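Unit 6 handout — Planning and paying for a robot bench cell

Read before the workshop. Bring a calculator and the blank sheet from Unit 5, we'll fill it in together. These notes are rough, fix them up in your own copy.

Recap from last time

Purchase price is the part everybody remembers. It's usually not the part that sinks the project. We did the Plullside packing line, where the arm was quoted, approved and delivered, and then sat in its crate from February to July waiting on a floor outlet and a guard. No line in the budget for either one. Keep that case in mind all the way through this unit.

Case for this unit: Catthorpe

Catthorpe is a refurbishing shop. Old office desktops come in, get tested, get parts swapped, go out again. They want a bench arm to do processor swaps. Volume is 188 machines a month, which is small. Some of you will say too small, and that's a fair answer if you can show it on paper.

Two quotes on the table:
Rernero — arm, gripper and wrist camera as one package, one support contract
Pelkonen — arm only, you pick the gripper, you pick the camera, you make them talk

Pelkonen looks cheaper on page one. Always read to the last page. Integration hours are on you, and your own people's hours are money even when no invoice shows up.

Step 1. Write down the task before you price anything

Sounds obvious. Most teams skip it. Don't write "CPU replacement." Write what the hand has to do and what it has to get past. Where does the part start, where does it end up, what is in the way, what can be bent or broken.

For Catthorpe the list goes:
- pick up processor and hold it by the edges
- get the gripper into an open case with the board still mounted
- clear the raised lever and the open socket frame
- clear cables, memory, anything hanging over the board
- place the part flat, no sideways push
- back out the same way

Each line turns into a requirement. Each requirement turns into a cost or a reason to say no to a vendor. If you can't tie a cost to a line in the task list, ask why your buying it.

Gripper and processor, three views from the wrist camera:

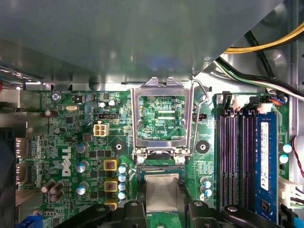
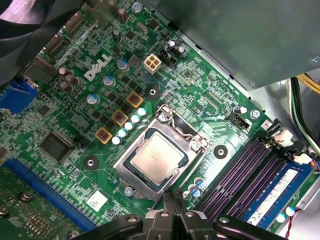
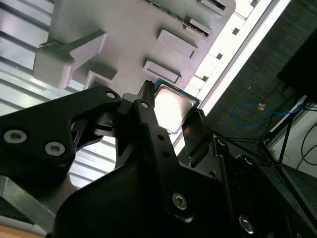
Step 2. Sort costs into four piles

Pile A, one-time hardware. Arm, gripper, fingers, camera, mount, bench, guarding, power drop, network drop. Fingers are a seperate line from the gripper. Stock fingers are made for boxes and bottles. Small thin parts nearly always mean custom tips, and custom tips mean at least two rounds of them. Budget both rounds up front.

Pile B, one-time labor. Setup, teaching, safety review, operator training. Get this in hours first, then dollars. If you start in dollars you'll fudge it.

Pile C, every year. Support contract, software license, spare tips, cables, calibration. Cables that flex wear out. Put them in.

Pile D, scrap. The one that gets left off. While you're learning you will bend pins and lose boards. Catthorpe set aside 50 junk machines for trials and priced them at scrap value. Good move, copy it. Put a number in even if it's a guess, and write "guess" next to it.

Step 3. Fixtures

A person will tilt a case, hold it with a hip, shove a cable over with a thumb. An arm won't unless you pay for it. So the case has to sit in the same spot every time, or the camera has to find it every time. Both cost money. Fixture = cheap per case model, but you need one for each model. Camera search = expensive once, then cheaper per model. Count the case models before you choose. Not how many machines, how many models.

Same thing with the parts. Loose in a bin, in a tray, or handed over one at a time? Trays are dull and they save a lot of grief. Ask who loads the tray and put that person's minutes in Pile C.

For this exercise use $2000 for one case fixture, built and tested. Trays are on the class price sheet.

Step 4. Payback, quick version

(cost by hand per unit — cost by cell per unit) x units per month = monthly saving
A + B + D, divided by monthly saving = months to pay back
C has to be inside the cell cost per unit. People forget it there and then the answer comes out way too good.

Run it three times: planned volume, half volume, and planned volume with setup taking twice the hours. If it only pays back in the first run, say so in your memo. Don't bury it in a footnote.

Uptime: do not use the brochure number. Take 20 percent off the available hours in year one. You can argue with me about that figure but use it for the homework.

Step 5. Questions for both vendors

Who owns the trial data and the taught positions if we cancel?
Lead time on a replacement gripper, in writing
Can we see it done on OUR case, lid off, cables in?
What's the smallest part you've had it place, and into what
Does the support price go up after year one, and how much
Is training included, and for how many people

If a vendor will only demo on a bare board on a clean table, mark it down. Boards at Catthorpe are inside cases.

Homework

One page memo, plus the sheet. Pick Rernero, Pelkonen, or no purchase. All three can get full marks. Show the four piles and all three payback runs. State which number you trust the least and what it would cost to find out the real one.

Late work same rules as Unit 5. Next unit is lease vs buy, read the first half of the packet.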